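I spent my summer at the Plarna field station outside Prerthorpe, and I've been promising everyone back home a proper post about it, so pour yourself something and get comfortable. I was one of 11 undergraduates, and I think I was the only one who had never slept in a dorm with bats in the attic!

My project was on duckweed, the little green specks you see floating on ponds. We wanted to know how quickly it fills in an open patch of water when there's more fertilizer washing in from the fields. I had 63 buckets lined up behind the greenhouse (I can still tell you which ones leaned), and every morning before breakfast I went down the rows with a clipboard and a very wet pair of sneakers.
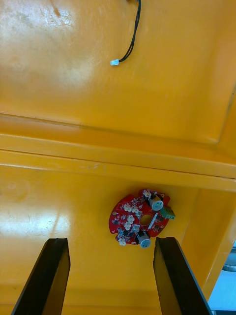 *Little red circuit board on yellow, summer at Plarna*

I should say that I came to Plarna as a business major who liked ponds, and I was nervous that everybody would find me out in the first week. My mentor was so kind about it. She handed me a stack of papers, told me to skip the math on the first read, and took me out to Lebrun Pond in the rowboat to look at the real thing. I asked more than 15 questions before we even got to the far bank, and she answered every one while she rowed.

The part I didn't expect to love was the writing. We all had to make a poster for the end of July, and mine went through so many drafts that the print shop in Drivton knew me by voice. I fussed over the background color for a whole evening, going back and forth between a sensible pale blue and a warm orange like the one behind the little solenoid further down, with its blue coil looking so bright against it. I went with the orange in the end, and my green duckweed graphs looked wonderful on it, though my roommate said it made her hungry.

I came home with 176 pages of notes, a farmer's tan, and an offer to come back in April to help set up the new buckets. I've already said yes, and I've already bought rubber boots.

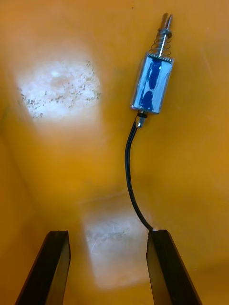 Boots were the one thing I got wrong in my packing, so if you're thinking of applying, start there and work your way up to bug spray. Bring a cheap desk lamp too, and something cheerful for the walls, because the dorm rooms are very beige. I'd happily paint mine the yellow-orange behind that solenoid, a bit brighter in the middle and deeper toward the corners, if they'd let me. The application itself is short, and I'm glad to read over anybody's draft if you leave me a comment.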